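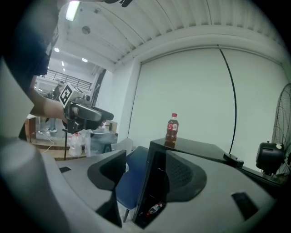 Re: [oldbones] Rats, again
From: Bastian Grube
Fri 27 November

Issa Hamdan wrote:
> Has anyone had a proper look at the Branley rats yet? I gather the
> plan is to sample the lot and see whether the colour of the town's
> rat population changed when the port opened. I'd also like to know
> if the Fidow layer is really 400 years old or if that's just what
> was pencilled on the bag.

Issa, I've had a look, and my eyes may recover by January.

There are 273 bones, most of them legs, because the person who dug the drain favoured legs. We took powder from 135. Of those, 18 gave us rat DNA worth the name. A good many of the others gave us DNA from whoever washed them, so we now know a fair bit about the Engelhardt dig crew and their fondness for working without gloves.
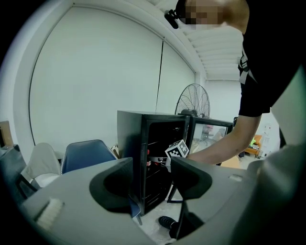 The 18 are all black rat, including the ones from above the port layer, where everyone was hoping for brown. I wouldn't hang a theory on it. Rats burrow, and a rat has no respect for stratigraphy. The Fidow date does come off the bag, I'm afraid. I've asked for two charcoal samples to be run and will post the numbers when they turn up.

On colour, the coat genes are patchy and I can say nothing yet, which I'm prepared to do at length if someone books me for the spring meeting.
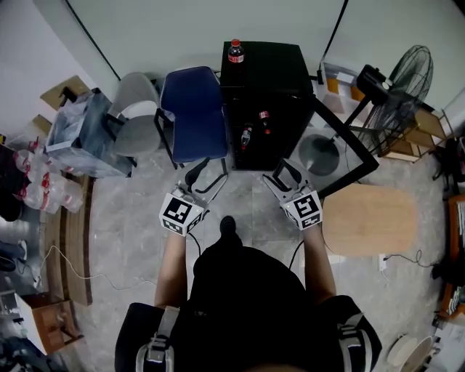 The jaws are the part I'd fight for. Skimano's old measurements don't match mine, and I suspect he was rounding towards the answer he liked. Anyone wanting to check can come and use the callipers, but please put the trays back where you found them. A black cabinet with an open front, like the one in the photo, is fine for boxed legs. Jaws go behind a door with a latch, as I've already lost one to a draught and spent an afternoon on my knees.

Spreadsheet to whoever asks. Column F is wrong, ignore it.

Bastian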